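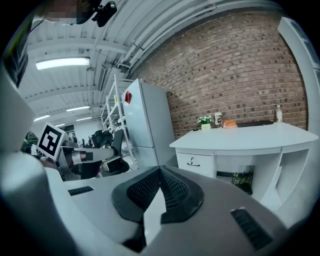

Andside Hall – The Ground Floor Room

Andside Hall is a shared building operated by the Zevance Trust for the use of its member groups. The ground floor room is the largest of the spaces available for booking and serves as a work area on weekdays and as a meeting place on most weekends. This page is intended for groups that are considering a booking and wish to know what the room offers before arranging a visit.

The room retains much of its original character. The brick wall was kept when the building was converted from a depot, and the Trust has chosen to leave it unpainted. Its red-brown surface has been cleaned and the joints repaired where needed. Visiting groups are asked not to fix hooks, tape or nails to the brick. Freestanding display boards may be requested at the time of booking and are stored in the Peng Room, across the corridor.

Overhead, the white corrugated ceiling has been left open, with the beams, ducts and pipes in view. Fluorescent fixtures light the room along its length. The switches are grouped by the main door, and the rear lights may be turned off separately during talks and screenings. Banners and decorations may not be hung from the pipes or ducts under any circumstances.

A tall white refrigerator stands in front of the brick wall. It has two doors, with the smaller compartment at the top and the larger one below, and is available to every group that books the room. Food should be labeled with the name of the group and the date of the booking. Unlabeled items are removed on the last working day of each week. The upper compartment is reserved for ice packs and frozen goods, and hot dishes should be allowed to cool before they are placed in the lower one.

Room Details

Floor area: 2,171 square feet
Folding tables: by request, through the booking office
Step-free entrance: from the yard side
Deposit: $300, returned within five working days of the booking
Shortest booking: 3 hours

The Trisodier Room on the upper floor may be added to a booking at a reduced rate. It is suited to smaller discussions and has its own sink and counter. Access is by the main staircase or by the elevator next to the booking office.

Groups are expected to leave the ground floor room as they found it. Floors should be swept, trash taken to the bins in the yard, and the refrigerator doors checked before the lights are turned off – a door left ajar overnight has spoiled the contents on more than one occasion.

The next open viewing will be held on Sat 25 October. Requests for bookings from January onward are now being accepted and should be addressed to Stijn Nijs at the booking office. Groups with a standing booking do not need to apply again unless their hours have changed.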